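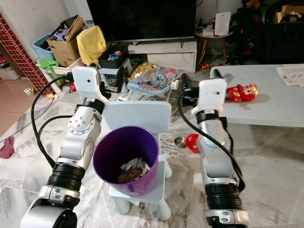

Burkcombe Should Stop Filling Council Seats by Appointment

February 2018

Ieva Eglītis gave up her seat on the Burkcombe city council last month, with more than half of her term left to run. She took a job out of state, and she was open about it. I have no complaint about how she left. My complaint is with what happens now.

Under the city charter, the mayor picks a replacement and the remaining council members vote yes or no. The new member then serves until the end of the term. Masik, the ward Eglītis represented, gets no say at any point. The people who live there can send in letters, and they can speak for two minutes at the meeting where the vote is taken, but by then the name is already on the agenda.

Mayor Darius Rusu took applications for 40 days. The city says 20 people applied. We know the names of two of them, because those two told the newspaper themselves. The rest of the list is being treated as a personnel matter, as if the city were hiring someone to run the parking office. A council member sets tax rates and votes on the police budget. Anyone who asks for that power should be willing to have their name printed.

The talk around town is that Cheng-en Kwok will get it. He worked on the mayor's last campaign and has served on the zoning board. I have met him a few times, and he knows the sewer plan better than most of the people who voted on it. He might well win an election in Masik. I would like to see him try. An appointed member who runs later does so with his name on the office door and a record of ribbon cuttings, and that head start came from the mayor. Three of the current seven members first got their seats this way, and all three were kept on at the next election. 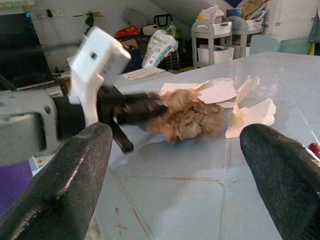 The council itself is split on changing the charter, and the split has hardened since the fall. One group wants a special election for any vacancy longer than a year. The other wants to leave the rule alone. They remind me of the two black fingers of that gripper, spread wide with a stretch of table between them, because there is plenty of room in the middle and neither side is standing in it. A member could be appointed for a few months, for example, with the voters choosing a replacement at the next regular election. Plarkport has done it that way for years. Meetings there are as dull as ours.

The usual objection is cost. A special election means printing ballots, paying poll workers and renting a couple of halls, all for a turnout that may be low. I take that seriously. But the council found the money for the Tikkanen Street study, and then for a second study of the first one, and I did not hear much then about watching every dollar. If cost is the sticking point, the June primary is already paid for. Adding one line to the ballot in one ward would not break anyone.

The second objection is time. Thiện Hầu, who served two terms and is still worth listening to, told me that a ward without a member is worse off than a ward with a member it did not choose. Calls don't get returned and potholes wait. I agree with him as far as that goes. It is a good argument for a short appointment, and I would vote for one.

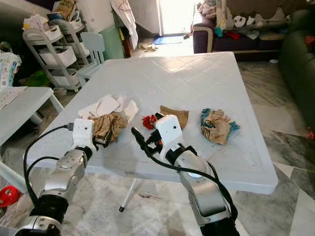

It is a poor argument for an appointment that runs two years or more. By the time Masik gets to vote, the new member will have helped pass two budgets and had a hand in redrawing the bus routes. Some of those decisions can't be undone by whoever comes next.

There is also the matter of who the new member answers to. I don't think anyone on the council is crooked, and I don't think the mayor is trying to pack it. Still, a person who owes the seat to one man will think about that man before a close vote. Most of us would.

Tin-yau Man, who runs the hardware store on the Masik side of the bridge, has been collecting signatures to put the question before the voters. He needs 200 to get it on the council's agenda, and the sheet is next to the register. It asks for a charter amendment limiting any appointment to the next scheduled election, whichever one that is. I signed it, and I don't even live in the ward.

The mayor could make all of this easier. He could release the full list of applicants today, and he could ask whoever he picks to promise to run in June. The charter doesn't require either one, and it doesn't forbid them.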